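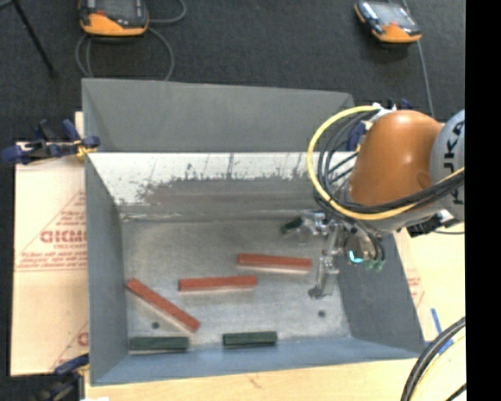

Rectangular blocks on the floor of a grey-painted wooden bin.

The purpose of this entry is to set down what is known of the nursery gardens at Dondisura, a subject on which I have received several enquiries since the publication of my earlier notes on the parish. It should be read together with those notes, and it corrects them in two places.

The gardens were laid out in 1866 on ground sloping south from the mill lane. The lease survives, and describes the land as "rough pasture, stony at the upper end, and of no present use to the estate". It was granted to a seedsman named Virk, whose family held it for three generations. I previously stated that the first Virk came to the district as a gardener in private service. I can find no support for this. The lease calls him a dealer in seeds, and a rate book entry made some years later does the same.

The annual rent was £16, payable in two parts, and the tenant undertook to keep the boundary walls in repair. This last condition gave rise to a good deal of correspondence. The upper wall was built without proper footings and moved whenever the winter was wet. There are letters on the matter from tenant, agent and mason, and their tone becomes steadily less cordial. The mason's account for rebuilding was disputed for two years and then settled at a little under the sum first asked.

The trade was mainly in fruit trees and hedging. A printed catalogue, lent to me by a reader, lists 327 varieties, of which 79 are apples. Many of the names do not appear in any standard work that I have been able to consult. It is likely that a number were local names for well-known sorts, and a few may have been raised on the premises. One of these, the Futton, is described as "a keeping apple, flat, greenish, sharp until February and very good after". Older residents still speak of it. I have been shown two trees said to be Futtons, in gardens on opposite sides of the village, and their fruit is plainly different. One of them must be wrong, and possibly both are.

I am indebted to Masanobu Takagi for a careful reading of the catalogue and for his remarks on the pears. He observes that the prices given for trained trees are high for a country nursery, and suggests that these were bought in and resold. The order books might settle the question, but they have not been found. They were last mentioned in a solicitor's inventory, where they appear as "one box, various, damp".

The second correction concerns the closing of the business. I gave the impression that the gardens were sold for building as soon as the last Virk gave up the lease. There was in fact an interval of several years, during which the lower half was let as allotments and the upper half was left to itself. A plan of the allotments exists, though the names pencilled on it are now very faint — I was able to make out only the surnames along the eastern path. The land passed afterwards to the Zuluvance company, which put up the present row of houses and kept the mill lane wall as the boundary of its rear gardens. The wall continues to lean.

Little of the nursery can be recognised today. The line of the main walk is preserved in the footpath behind the houses, and there is a yew at its upper end which is too large to have been planted later. The packing shed stood near the lane gate. Its position is clear from the lease plan, but the ground has been levelled and I could see no trace of it when I walked the site in September.

Readers who possess catalogues, bills or labels from the nursery are invited to write to me at the usual address. Originals need not be sent; a copy is sufficient. I should be particularly glad to hear from anyone who has a Futton tree with a known planting date, or who was given grafts from one. The notes on the mill itself will follow when the tithe papers have been returned from the binder.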